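4.2 Neighbourhood pages and how buyers use them

Listing sites tend to sort homes by price, then by number of bedrooms, and leave the character of the area to a line or two at the bottom of the page. Our interest in this section is in the sites that turn that order around. Noredside is a lovely place to study this, as its property market splits into small neighbourhoods that local people know by name and newcomers hardly know at all. Two of them, Korau and Badawi, sit on either side of the same hill, and yet buyers speak of them as if they were different towns!

We collected 2610 listings from the Wokus property portal, all of them live on 11/17/21, and kept the full text of each one along with the neighbourhood page it was linked to. Of these, 270 were for homes inside gated developments. We read every one of those by hand, which was slower than we had planned but a real pleasure – the writing in them is far more varied than we had been led to expect. Agents in Korau write at length about the view, the evening light and the walk down to the water. Agents in Badawi hardly mention the view, even where the house plainly has one, and spend their words on the kitchen, the work surfaces and the storage.
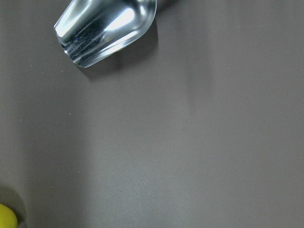
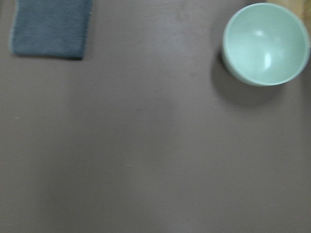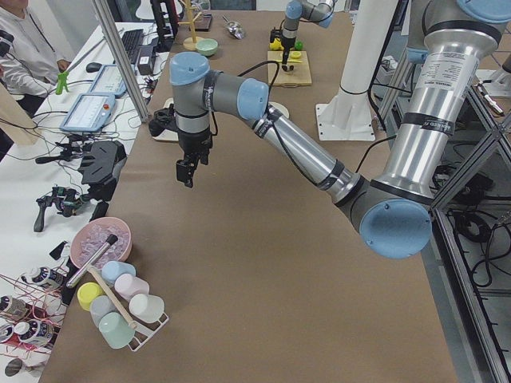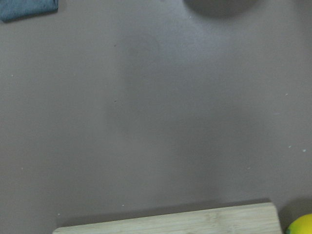 Figure 3. Tabletop setting: close view of a metal gripper finger (first), folded cloth on a table (second and fourth) and robot arms over a long table (third).

The most striking pattern concerns the word "view" itself. In the gated listings it appears in the opening sentence so often that it works almost as part of the address. In the rest of the sample it comes later, usually after the number of bathrooms, and it is more likely to be explained: which room it is seen from, which way the window faces, and whether a neighbour's roof gets in the way. We were delighted by how exact some of these passages are. One Korau listing gives a whole paragraph to the landing window.

Neighbourhood pages seem to change how people read all this. Buyers who arrived through a neighbourhood page opened more listings in one visit than those who began with a price search, and they stayed with the area they had started in. We can't say from these records alone whether the page led them there or whether they already had the place in mind, and the interviews in Section 5 take up that question directly.

One small point for anyone repeating the work: the boundary between Korau and Badawi on the portal does not follow the parish line. Homes along the top road are listed under either name, depending on the agent, and we kept the agent's choice throughout.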